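Speaker notes: word work on a small budget
Staff session, Thursday, 3.45 pm, Stodholm Primary library

Start on time even if the infants' staff are still coming in. Handout is on the chairs. Ask people to write one spelling pattern their class is stuck on at the top of it. They'll need it later.

Opening point. We have taught spelling from weekly lists at Stodholm for years. Children score well on the Friday test and then misspell the same words in their writing. I looked at 435 pieces of independent writing from Years 3 and 4 last term and marked only the words that had been on a list in the previous half term. The commonest faults were dropped double letters and the wrong choice of vowel spelling.

Say what word sorting is for anyone who hasn't used it. Children get a set of small word cards and group them by pattern. They say each word aloud before they place it. Then they explain the groups to a partner.

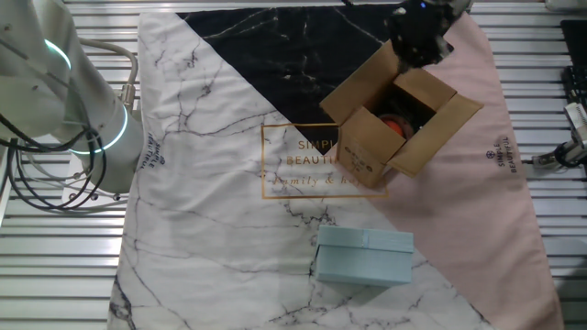

How many words should go in one sort?
Between twelve and sixteen for most of Key Stage 2, and eight or so for Year 2. If the pack is larger, children stop reading the words and start matching the letters by eye.

Next slide. Closed sorts and open sorts. In a closed sort the teacher gives the headings. In an open sort the children decide on them. Begin with closed sorts for the first two or three weeks of a pattern. Read out the ai / ay / a-e set and let the room sort it in pairs. Allow four minutes. Somebody will ask where "they" goes. It goes in the oddments column, and every sort should have one.

Slide on the Mwakalinga set. This is the word bank we bought in May, 2,000 words arranged by pattern. It is good on vowels and thin on prefixes. The cards come on sheets and need cutting, so please cut one pattern at a time. The Henero cards in the Year 5 cupboard can be mixed in, but the print is smaller and some children find them hard to read from across a table.
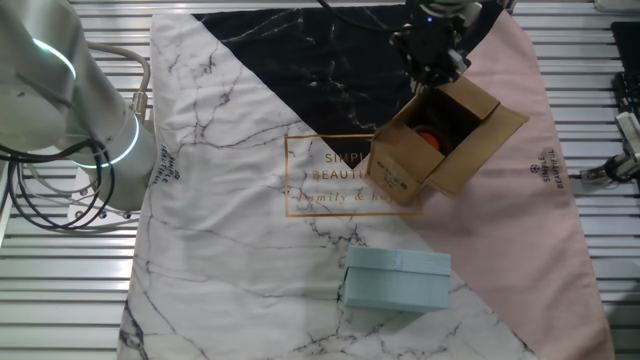

After the sort comes the word hunt. Children go back to their reading book and look for more words that fit the groups. Ten minutes is enough. They copy what they find into the back of their spelling book under the same headings. The hunt works best with a book they have read already. With a new one they get pulled into the story and forget the job.

Pause here. Ask people to look at the pattern they wrote down and list six words for it, plus one oddment. Take two or three from the floor. Don't go round everyone. 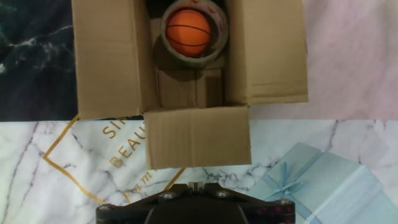

Storage took more thought than the teaching did. Each class has 26 sets, one for each pattern in the yearly plan, and each set sits in its own envelope with the headings written on the front. A plain brown cardboard box with the flaps folded back, like the one in the photo, will hold the envelopes upright if they are packed fairly tight. The Suteck trays we tried first were too shallow and the envelopes slid under each other. Put the pattern name on the top edge of the envelope so it can be read from above.

Assessment. Keep the Friday dictation, but swap the single words for two sentences that use the pattern. Mark the pattern words only. Note who needs the sort again and run it with that group the following week.

Questions, then sign-up sheet for observing a lesson. Remind people to leave the sample cards on the tables and take their handout.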